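Teaching by hand at Prilero

By Tamsin Maihi
July | 3 min read
16 shares | 3 comments

Karla Galindo spends most of her working day sitting at a table, picking things up and putting them down again. She runs the demonstration group at Prilero, where people show tasks to a robot by doing them with a pair of hand-held grippers.

The current job involves power strips. Galindo's group has recorded 592 demonstrations so far, and she did 73 of them herself.

"You hold a gripper in each hand and you do the task," she says. "The robot isn't in the room for that part. What it gets later is the motion and the video."

Before this she worked at Barkgate, where the team drove an arm by remote control from a desk. She says the hard part there was the delay, and the fact that you could not feel what you were touching.

"I'd be slow and careful, and the robot learned to be slow and careful. With these in my hands I move closer to the way I'd normally move."

It still takes practice. The fingertips are small, and a power strip has a cord that pulls it out of line. New people tend to twist the wrist too far, Galindo says, and the cables on the grippers get in their way. She asks them to start each run with both tips pointing at the strip and to hold still for a moment before they move in.
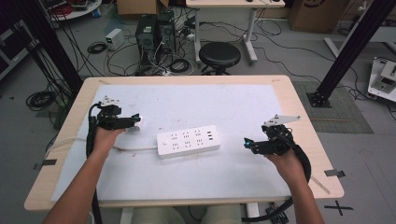 What gets thrown out

Cameron Tautahi checks the recordings. He drops any run where the person stops to think halfway through.

"A pause looks like part of the job," he says. "If you leave enough of them in, the robot pauses too."

He keeps some of the clumsy ones – a missed grip followed by a second try, for instance – so the robot has seen a way to recover. He and Galindo don't always agree on which ones those are.

"Karla would keep more of them than I would," he says.

The next task has not been picked. Galindo wants to stay with cords for a while longer.

3 comments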